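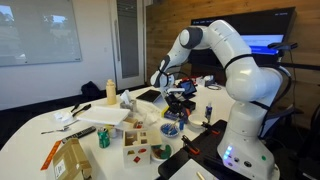
Week 3 looks at the Skarkbridge tabletop arm, which Womholm leases to teaching labs for 824 a month, training day included. The brochure says it "works in real environments," so judge it on a real table. Ours offers a shape sorter, a patterned bowl with a utensil in it and a green soda can, and the gripper has to reach down among all of them – a fair test of any sales pitch.

Read Guzmán's review, all 195 pages or the 2 that matter (prices and cancellation).

Due 5 August 2018: one page on whether you would sign the lease. Hand it to Socorro Usuga, who has heard every excuse.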